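Welilcombe shoe-rack demonstrations

The Welilcombe shoe-rack demonstrations are a set of recorded examples used to train a manipulation policy for sorting footwear. They were gathered in February under Wendelin Riedl as the household part of the Prajapati collection. Each example, called an episode, pairs camera views with joint positions and gripper commands.

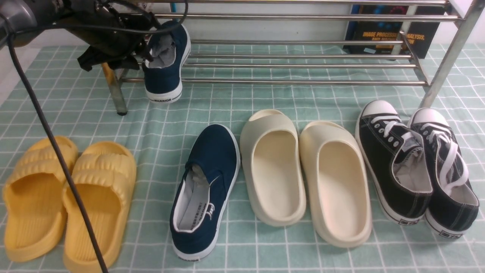

Footwear, gripper and metal rack during collection.

Episodes are kept short - one shoe is moved in each - and a full layout is made up of several episodes in sequence. Camera views are stored at the same time steps as the commands.

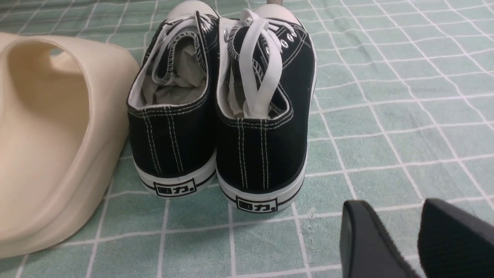

Wrist views are recorded because the fingers often hide the shoe from the head camera at the moment of contact. They also supply close detail that the wider view loses. On the black canvas sneakers, the heel labels and the paper stuffed inside the openings can be made out, with a cream slide beside them. The policy receives no product names and must learn pairing from appearance alone.

Grasp points are left to the operator. Canvas shoes may be lifted by the upper, and foam slides by the strap or the sole edge. An episode is marked as failed if the shoe is dropped or comes to rest on its side.

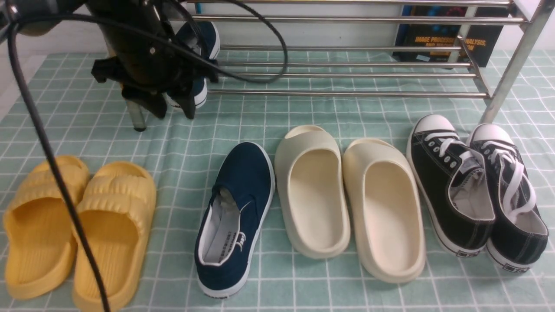
Failed episodes are kept in a separate split and are not used for imitation. The first release held 100 accepted episodes and 18 failed ones. Annotation was done in Allow, a labeling tool written at Plesach, which divides each episode into approach, grasp, carry and release.
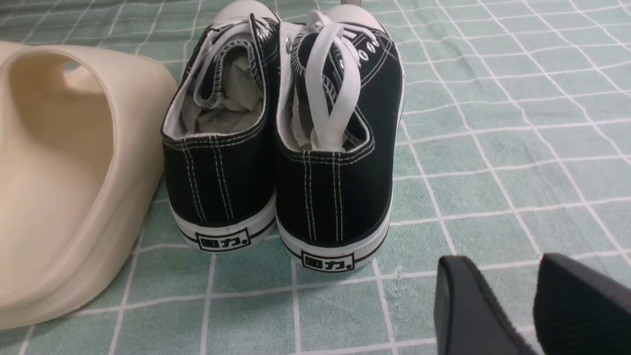 Segment boundaries were checked by 2 annotators. Where they disagreed by more than 4 time steps, the episode was returned for a further pass. Version notes list the returned episodes by number.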